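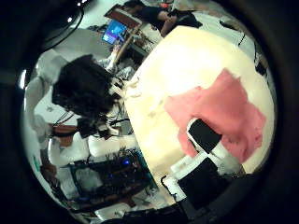
4 min read

Erden Household Cloth Survey: README

Answers from 166 households in Erden about the cloths they use for cleaning, drying and wiping: what they are made of, how they are washed, how long they are kept and what happens to them at the end. Last updated 27 Jan 2023.

Maintained by Svenja Tanner. Questions about the interview notes go to Verena Koller, who did most of the home visits.

What is in the folder

cloths.csv – one row per cloth, 299 rows
households.csv – one row per household, 166 rows
notes.csv – free-text remarks from the interviews, trimmed and with names taken out

The first two files are joined on household_id. The notes file also has household_id, but only 49 households have a note, so expect gaps if you merge it in. All files are comma separated, UTF-8, with a header row.

Background

The survey began as a side project to a study of water use in older flats. People kept bringing up laundry without being asked, and much of what they said was about small items that don't fit neatly into a load: dishcloths, dusters, tea towels, old T-shirts cut into squares. The water study had no column for any of that. We wrote a short form, tried it on friends, threw out half the questions and took the rest round the town in September.

Households were found through a notice in the library and a flyer in the Plattner laundrette. This is not a random sample. People who answer a notice about dishcloths probably have opinions about dishcloths, and the laundrette flyer brought in more people without a machine at home than you would find in the town as a whole. The source column in households.csv tells you which route each household came by.

Columns in cloths.csv

cloth_id – unique, no meaning in the order
household_id – link to households.csv
use – main use as given by the household: dishes, surfaces, floor, dusting, hands, other
material – cotton, linen, microfibre, viscose, mixed, unknown
material_source – label or guess
colour – one word, chosen by the interviewer
bought_or_cut – bought as a cloth, or cut from something else
age_months – as remembered
wash_temp – usual temperature in °C, blank if washed by hand
softener – yes, no, sometimes
dried – line, rack, machine, radiator
next_use – what the household expects to do with it when it is too worn for its present job

Colour needs some care. Verena and I compared our sheets afterwards and found that we split pink, salmon and orange in different places, and that a cloth she had down as orange under a kitchen lamp I would have called pink by the window. We have left the words as written. If you need colour for anything serious, group the warm shades together or leave the column alone.

Material marked as a guess should be treated as a guess. Most cut cloths have lost their label, and people tend to say cotton when they don't know.

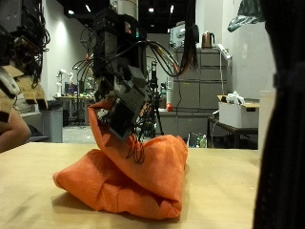
Columns in households.csv

household_id – unique
people – number living there at the time of the interview
machine – own, shared, laundrette, none
loads_per_week – as reported
cloths_separate – whether cloths are washed apart from clothes
source – library, laundrette, word of mouth
interviewer – ST or VK

Street names and floor numbers were collected for arranging visits and have been deleted.

Missing values

A blank cell means the question was not answered or did not apply. The word unknown means the question was put and the person did not know. We were slow to agree on this, so some early rows have a blank where they should say unknown, mostly under material. Age is left blank where the answer was something like "since before we moved here" – the original wording is in the notes for the households that have one.

Known problems

Three households were interviewed twice, once by each of us. The later answers were kept.

Loads per week was asked in a different way at the laundrette, where people tended to count visits. A visit may be more than one load. We have not tried to correct this.

Stonik cloths appear under both viscose and mixed. The label had been washed blank on several of them and we put down what we were told.

Softener was added to the form after the first week, so the earliest rows are blank there.

Suitable uses

The files have been used for teaching joins and tidying, and they work well for that. They can also support a modest description of how long cloths are kept in these households. Please don't use them to compare brands or to say anything about the whole town.

Reuse

You may copy, change and share the files if you name the survey as the source. Corrections are welcome through the Luveo project page. Please give the cloth_id or household_id with any correction, as row numbers change when we re-sort.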